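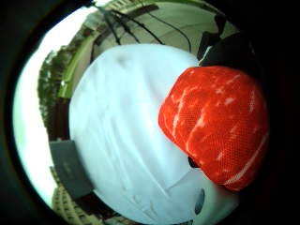
Visit to the Willbridge Textile Care Centre
Report to members, Dec 10, 2024

Members of the Household Services Forum were received at the Willbridge site of Drarum, a contract laundry and linen hire business serving hotels, care homes and sports clubs. The visit was arranged at the request of members who are reviewing their own laundry contracts before renewal in January. The party was met at the goods entrance by the site manager, Jaxon Gosselin, who led the tour and answered questions throughout.

Reception and sorting

Soiled work arrives in cages and is weighed before anything else is done with it. Each cage carries a card showing the customer, the type of work and the time of collection. Care home linen is kept apart from all other work from this point until it has been through the wash, and staff who handle it do not cross into the clean side during a shift. Members noted that the line on the floor between the two sides was plainly marked and was respected by everyone seen at work.

Sorting is still done by hand. Mr Gosselin explained that pens and keys left in pockets cause more damage than any fault in the machines, and that customers are sent a written note when such items are found. Two members asked whether the cost of damaged linen was passed on. The reply was that this depends on the contract, and members may wish to check their own terms on the point.

The wash house

The main washing line handles sheets and towels. Smaller loads, including kitchen whites and team kit, go to separate machines supplied by Marchetti. The site processes about 200 cages in a normal week, with the heaviest demand in summer. Rinse water is filtered and used again for the first wash of the following load. Members were shown the tank but could not enter the plant room, as maintenance was under way.

The noise in this part of the building is considerable. Ear protection was issued, and some of the commentary was lost as a result. Mr Gosselin kindly repeated the main points afterwards in the canteen.

Finishing and dispatch

Flat work is ironed and folded by machine, then checked on a lit table. Items with stains go back once. If the stain remains, the item is set aside and either dyed for use as cleaning cloth or returned to the customer. Stock records are kept on a system called Stestar, which was brought into use at the site 3 years ago. Members with experience of paper records were interested in how quickly a missing delivery could be traced.

Matters raised in discussion

Delivery times to rural customers were the main concern. The present notice period for a change of delivery day is 28 days, and several members considered this too long for smaller homes. Mr Gosselin undertook to raise the matter with his head office and to reply in writing.

Members also asked about the mending service. It remains open to all contract customers, though curtains are no longer accepted.

The Forum records its thanks to Mr Gosselin and his staff. Members wishing to see the price list supplied on the day should apply to the Forum office.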